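Eyepieces and the Patient Observer
By Yolotzin Valdovinos

The public observatory at Sandeck opens its doors two evenings a month, and the queue at the main instrument usually forms before the sky is fully dark. Visitors ask about the size of the mirror and the distance of the galaxy in view. They seldom ask about the eyepiece, although it determines a good part of what they are about to see.

An eyepiece is a small magnifier placed where the telescope brings its image to a focus. The magnification of the whole system is found by dividing the focal length of the telescope by that of the eyepiece, so a short eyepiece gives high power and a long one gives low power. Beginners tend to reach for the shortest they own. Brisa Zavala, who has directed the observing program at Sandeck for 10 years, advises the opposite.

"We begin each session at 80 power," she says. "At that setting the object is easy to find, the field is bright, and a child can hold the view without bumping the tube. We increase the power only when the air permits it."

The condition of the air is what astronomers call seeing. On a turbulent night, greater magnification enlarges the blur along with the planet. The observatory's logbook, kept by Rodrigo Abreu, lists 361 sessions, and on more than half of them the highest-power eyepiece was never taken from its case.

Apparent field of view is the second property to consider. Simple designs show a modest circle of sky, while wide-field designs use additional lens elements to extend it. The additional glass adds weight and cost, and a heavy eyepiece can upset the balance of a small telescope. Observers with manual mounts often accept the weight, as an object takes longer to drift out of a wide field.
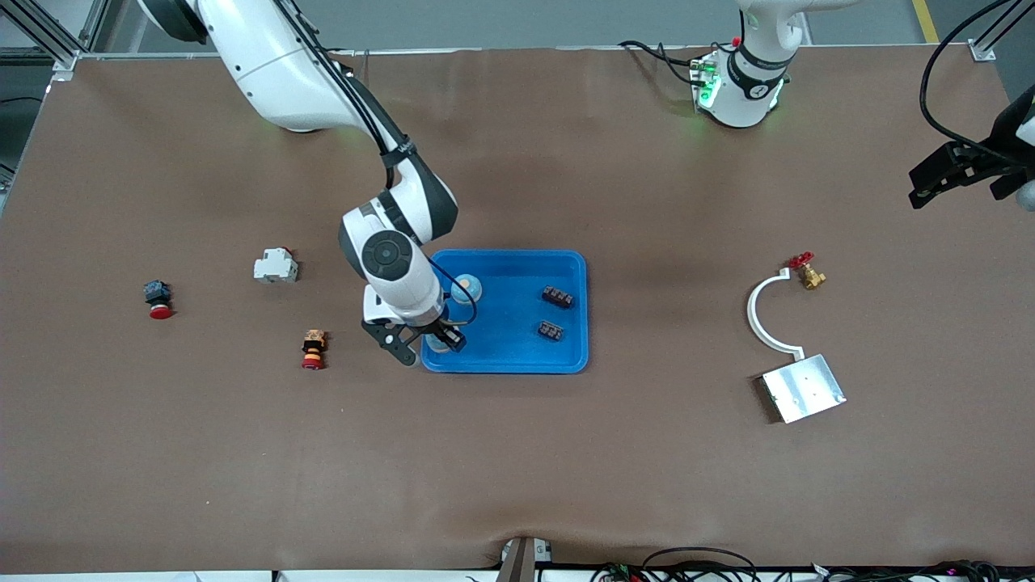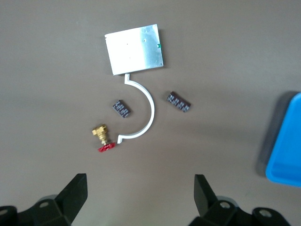

First, a white robot arm and a blue tray at the work table; second, a metal plate and a small green tab on the tabletop.

Eye relief, the distance at which the eye must be held from the lens, receives less attention than it deserves. Observers who wear glasses to correct astigmatism generally need a generous figure in order to see the full field. Those who are merely nearsighted or farsighted may remove their glasses and refocus. Maribeth Soriano, an instructor with the Plokport Astronomical Society, asks new members to try several eyepieces in daylight, on a distant rooftop, before they buy any.

Exit pupil is the last of the common terms. It is the width of the beam of light that leaves the eyepiece, and it equals the aperture of the telescope divided by the magnification. If the beam is wider than the pupil of the eye, part of the light is lost. The pupil opens less widely with age, and an older observer may gain little from the very lowest powers.

Care is straightforward. Dust should be removed with a blower before anything touches the glass, and cleaning fluid should be applied to the tissue and never poured on the lens. Caps should be replaced only after any dew has dried. At Sandeck the eyepieces are left uncovered indoors for an hour after closing, then returned to a padded case.

For a first set, Soriano recommends one low-power and one medium-power eyepiece, with a Barlow lens of good quality to double the magnification of each. Further purchases can wait until the observer has spent a season at the telescope and knows which objects draw the most attention.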